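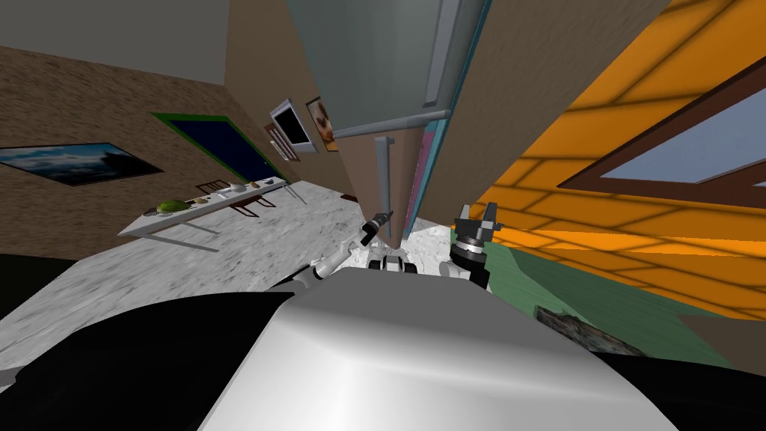 Salim Kirui perguntou, depois de ler o relatório anterior, se não seria mais rápido mostrar a tarefa ao robô levando os braços com a mão, e por que pagamos horas de operador à distância quando a cozinha existe só no simulador. A pergunta é justa e respondo a ela no ponto 2. 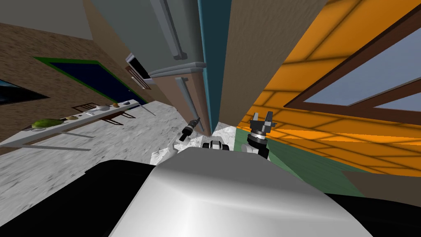

Elfriede Aigner
Responsável pela recolha de demonstrações, projeto Mirico

Relatório de progresso ao fundo Purklow
Período: até ao fim de abril

1. Estado do trabalho

Neste período gravámos 1.172 demonstrações por controlo remoto na cozinha simulada. A tarefa principal é a abertura do frigorífico: o operador conduz a garra esquerda até ao puxador vertical, fecha os dedos e recua a base do robô enquanto puxa. O braço direito fica livre para segurar a porta. A mesa branca com os alimentos pertence à segunda tarefa, que ainda se encontra em preparação.

Das demonstrações gravadas, 70 foram retiradas do conjunto. Na maior parte destas, a garra fechou antes de chegar ao puxador e o operador corrigiu com um movimento brusco, que não queremos ensinar ao robô.

2. Condução com a mão ou à distância

Na simulação não há braço físico para pegar. Podíamos usar a bancada da Brimero, onde o braço real se deixa conduzir, e depois transferir as trajetórias. Fizemos este ensaio com 34 demonstrações. Os movimentos ficaram mais suaves, mas a bancada tem a base fixa, e para abrir a porta precisamos de mover a base e o braço ao mesmo tempo. Por este motivo continuamos com o controlo remoto para o frigorífico. Para a tarefa da mesa, a condução com a mão parece-me adequada e peço que fique prevista no plano.

3. Dificuldades

A vista do operador apresenta-se muito inclinada, com as paredes em diagonal. Os operadores novos demoram a habituar-se e confundem o movimento para cima com o movimento para o lado. A equipa Rotich está a preparar uma opção para endireitar a vista no visor sem alterar as imagens gravadas.

4. Próximo período

Queremos terminar a recolha do frigorífico e iniciar a tarefa da mesa, com 2 operadores em paralelo. Não solicitamos alteração do orçamento total, apenas a passagem de horas de operador para a bancada da Brimero. A tabela das horas segue em anexo.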